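Grasp success figures from the Seltus group – do we believe them?

Posted in: Manipulation and learning
07/11/2020

tarnhow
Has anyone else read the Braltico write-up properly? The claim is that 430 demonstrations are enough to get a kitchen pick-and-place policy that copes with wrappers and other floppy things. They then ran 160 test picks and quote one success rate for the lot. One number, for sponges and snack packets together. A sponge forgives nearly anything. A crumpled packet doesn't, and I can't find the split anywhere in the paper or the appendix.

My other gripe is the definition of success. "Object held between the fingers" is the wording on page 2. Held for how long? Lifted how far? With a slim bar on a glossy worktop you can have both fingers closed on the wrapper and still be a long way from moving it anywhere useful. 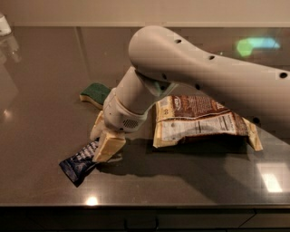 mossgate_k
You're being a bit hard on them. Afolabi reported a pooled rate as well and I don't remember you starting a thread over it. Grasping is the part the method is meant to fix, so scoring the grasp is fair enough.

tarnhow
Afolabi published the trial logs, so you could work out the split yourself. I did, back in July, and the soft packaging came out far worse than the rest.

pellworth
We tried the same recipe at Grosholm with 500 demos, so more than they had. Fine on rigid stuff. On foil wrappers it kept closing on the crimped end and tearing it. Could be our fingers – ours are harder than I'd like – but I wouldn't put money on 430 being enough.

mossgate_k
Different fingers, different worktop, different lighting. I don't see how that counts against their result.

pellworth
It counts against "works in any kitchen", and that is in their abstract.

tarnhow
I've emailed to ask for the per-object table. Will post it if they send one.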